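How Does a Story Become a Book?

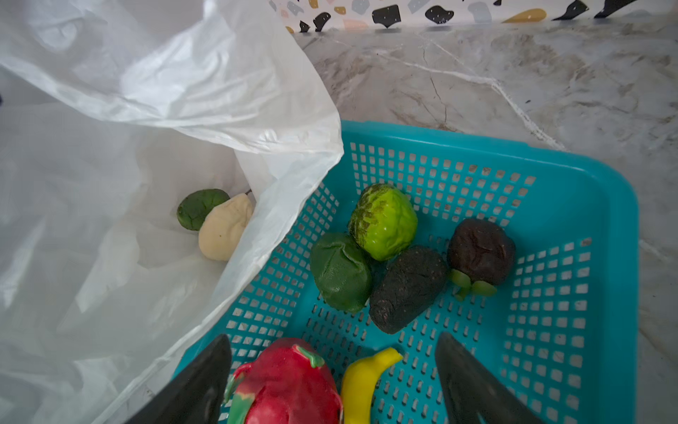
Toy fruits in a turquoise basket.

Have you ever written a story? Then you've already done the first job of a real author! But how does a story get from your notebook to a bookstore shelf?

First comes the draft. That's the messy version, and messy is fine! A picture book might have only 500 words, but a writer may change them 10 times or more.

Next, the author sends the story to a publisher. Lots of people do this. Last July, Enddale Books got 1,037 stories in one month — wow! Somebody has to read them all.

If the publisher says yes, an editor joins in. Editors ask great questions, like "Why is the dragon sad?" or "Where did the boat go?" The author fixes those parts and sends the story back.

Then an artist draws the pictures, a designer fits everything onto the pages, and a proofreader hunts for tiny mistakes. After that, it's off to the printer!

Want to try it? Fold some paper, write your story, and draw a cover. Don't forget your name on the front — you're the author!

More for young writers
What Is a Rhyme?
Who Draws the Pictures?
Make Your Own Comic

Contact Enddale Books | © 2022 | Back to top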